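Can they do the chores yet? No. Not mine anyway.

Every April someone sends me a clip of a robot folding a towel. One towel, clean, square, on a bare table. My washing does not look like that. Yours neither I bet.

Most of the training now goes on in simulated rooms, and fair enough, cheaper than breaking crockery. Run a job 600 times before breakfast. Two arms, a big blotchy block, a window with flat blue sky in it. Very tidy. No crumbs, no post, no cat.
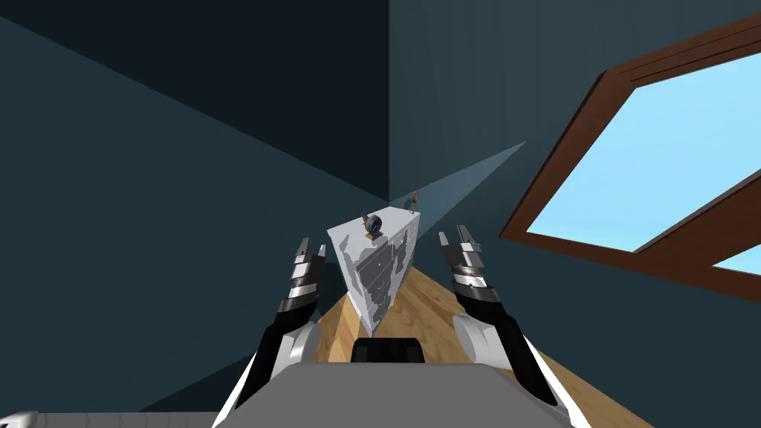
Nazanin Golestani thinks I'm being unfair, that a tidy room is where you start, and that her own children couldn't clear a table at 5 either.

Ok. But children get bored and improvise. Machines I've read about do a thing 100 times and then the mug is teh wrong way round and that's that.

And who chose the chores? Lifting and shifting, mostly. Housework is hardly any lifting. It's knowing the tea towel is past it. It's reaching up for some awkward round thing with bits hanging off and deciding which bit you can safely grab. 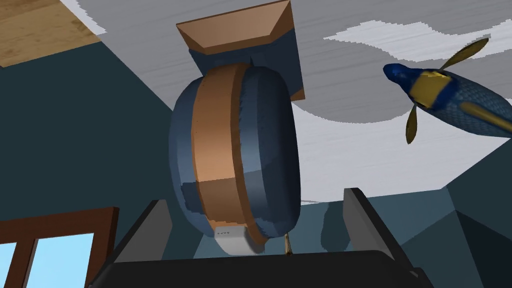

Overhead work in simulation: an open gripper below a banded blue disc.

Shop floors will get there first, I'd think, same box same shelf all day. Kitchens much later. I'd pay good money for one that could just do the bins, and seperate the recycling properly while it's out there.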